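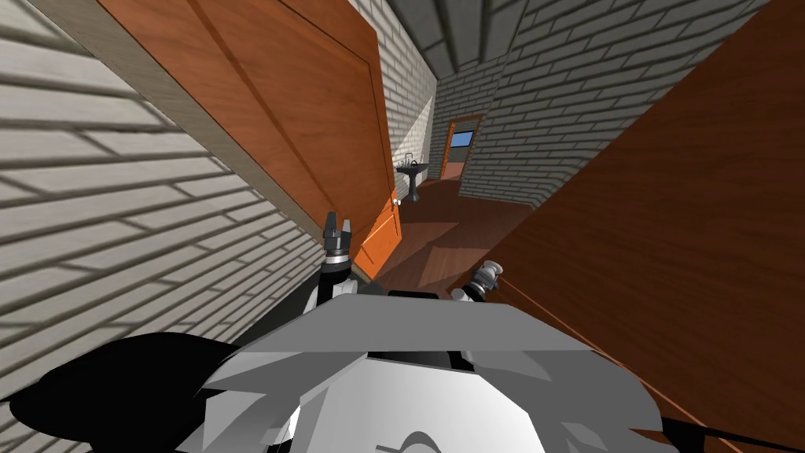
「扉はね、開ける前に音でわかるんですよ」。古い家の建具を直して暮らすヤロスワフ・トマシェフスキさんは、そう言って身を乗り出した。工房「ヴィナルスカ」を開いて16年、手がけた扉は400枚を超える。

きっかけは祖父の家だった。「梅雨のころになると台所の戸が動かなくなる。祖父は鉋で削る。すると冬にはすきま風が入る。その繰り返しでした。木は一年中動いているのに、人間のほうが一日で決着をつけようとするんです」

だから依頼が来ても、すぐには削らない。まず蝶番のねじを締め、敷居の水平を見て、家の人に普段どおり開け閉めしてもらう。「半分以上は蝶番ですよ!45分で終わって、お茶をいただいて帰ることもあります」と声が弾む。

一緒に働くタン・ルウさんは塗装の担当だ。オレンジがかった木の色が大好きで、話しだすと止まらない。「日が当たる側とそうでない側では、同じ板でも違う色に育つんです。塗り直すときに全部そろえてほしいと言われると、ちょっと寂しくて。でも最後はお客さんの家ですからね」

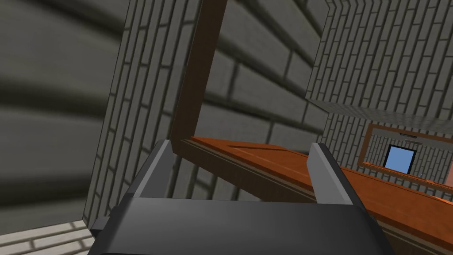 オレンジ色の木の棚板

棚の相談も増えているという。扉を直すと、次は隣の棚が気になってくるらしい。ルウさんのおすすめは、塗る前に棚の中身を全部出して一晩おくこと。「戻すときに、いらない物が必ず見つかります。うちの母は鍋が三つ減りました」

四月からは、アムカムの古い宿の改修が始まる。客室と廊下を合わせて建具は151枚。図面を広げたトマシェフスキさんは、どの扉から手をつけるか、もう決めているそうだ。「裏口です。毎日いちばん使われているのに、いちばん後回しにされてきた扉なので。早く音を聞きたいですね」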